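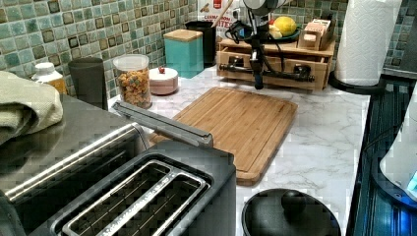
Kitchen counter station, with the arm behind the bamboo cutting board.

Prasex Open Day Kitchen Set

Version 2. Maintained by Güven Özkan and Lucrezia Gentile, Predereck workshop.

What this is

Prasex is a small set of robot arm recordings made during the March open day at Predereck. Visitors came through the Ismail room in groups, watched an arm work at a kitchen counter, and could take a turn steering it. Every turn that was started was recorded, including the ones that went badly. The set holds 52 episodes.

We had planned to keep the recordings for our own use. Two of the schools that visited asked for a copy, and putting together a clean release was less work than answering the same questions by email twice.

What is in the download

episodes/ — one folder per turn, numbered in the order they were recorded
stills/ — single pictures of the counter, with no episode number attached
labels/ — object names and task text, one JSON file per episode
notes/ — the operator log, typed up from paper by Lucrezia
tools/ — a reader script and a script that checks for missing files
LICENSE
CHANGES

Each episode folder contains video, joint positions, gripper opening, and a time stamp for each row. Joint angles are in radians. Gripper opening is stored as an integer from 0 for closed to 1,000 for fully open. Version 1 stored it as a fraction, so old loading code will run without an error and give you wrong values. Check this first if your gripper seems to be wide open all the time.

How the demonstration ran

The doors opened at 10 a.m. and the last group left at 4:30 p.m. Güven ran the station and Lucrezia talked to the visitors and kept the log. A visitor chose one task card from the box, read it out loud, and took the hand controller. The task text in the labels is the text on the card. If someone changed their mind halfway through, the log has a note and the label stays as it was.

The cards asked for simple things: move an object from one place to another, push something to the back of the counter, bring the gripper down over the board and stop. Turns were capped at 200 seconds. The timer lives in Modura, our control program, and starts with the first movement of the controller. People who spent a minute looking at the buttons did not lose that minute.

Visitors under 12 steered with an adult beside them. We did not record names, ages, or voices, and audio was off at the source. The operator field in the labels says "visitor" or "staff" and has no other values.
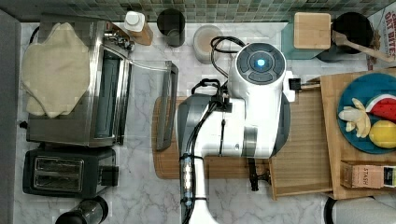
Object names were the part we argued over longest. The rule we settled on is that a label says what a thing is, and a second field says what it stands for. The yellow bananas, the watermelon wedge, and the lemon on the round plate are play food, so each has the type "play_food" and its own name in the second field. Things that belong to the counter, such as the toaster oven and the two-slot toaster, have one name each and are marked as fixed. The large beige sheet over the top of the oven is labeled "flat_sheet", a name plain enough that we both agreed to it. Containers are named by color and shape and we left the contents out. If you want finer names, the label files are easy to edit and we would be glad to have your version.

Changes to the counter

The counter was not kept the same all day. Items were put back by hand between groups, and by hand means they did not always go back to the same spot. Boards were swapped and shifted too. Do not assume that an object position from one episode holds for the next, even if the two folders have neighboring numbers.

The field "layout_changed" in each label file is true when the log mentions something being moved before that turn. A false value means only that the log has no entry. During the busiest part of the afternoon the log gets thin, and there is one stretch where the handwriting beat both of us. Those lines are marked [unreadable] in notes/.

The stills were not matched to episodes. They show the station at different moments and from more than one viewpoint, and the file order should not be read as time order. Use them to get a feel for the workspace before you write any code.

Loading the data

The reader needs Python and NumPy. Nothing else is required unless you want to decode the video.

python tools/read_episode.py episodes/07
python tools/check_files.py episodes/

The reader prints the task text, the length of the turn, and the operator field. The checker lists missing files and stops there; it does not try to repair anything.

If you have Modura installed, you can open an episode folder with it directly. Turn off live mode before you press play. Modura will try to send a replay to any arm it finds on the network, and these paths were recorded for our counter, at our counter height.
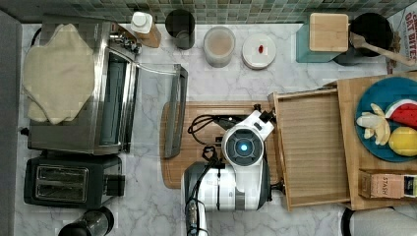
Known problems

Episode 19 ends early. Güven pressed the stop button when a visitor leaned in over the counter, and the recording closes there. We kept it.

Video and joint data can drift apart by a few frames in the longer turns. The time stamps in the joint file are the ones to trust.

Some turns were steered by the same visitor coming back for another try. We cannot tell you which, so a split by person is not possible.

There is no success label. We tried to add one for version 2 and found that we disagreed too often on what the card was asking for. "Put it by the board" was a poorly written card.

The light changes through the day. The blinds in the Ismail room were open and we left them alone.

What it is good for

We use the set for teaching. It is small enough to load on a school laptop, and the clumsy turns give students something to look at. It would also do for testing a file reader or a replay viewer. It is too small and too uneven to compare one learning method with another, and we ask that you not publish scores on it.

Contact

Write to Lucrezia Gentile about labels and notes, and to Güven Özkan about the recordings, the tools, or Modura. Please give the episode number and the version from the CHANGES file. If you find a way to read the afternoon log, send that too.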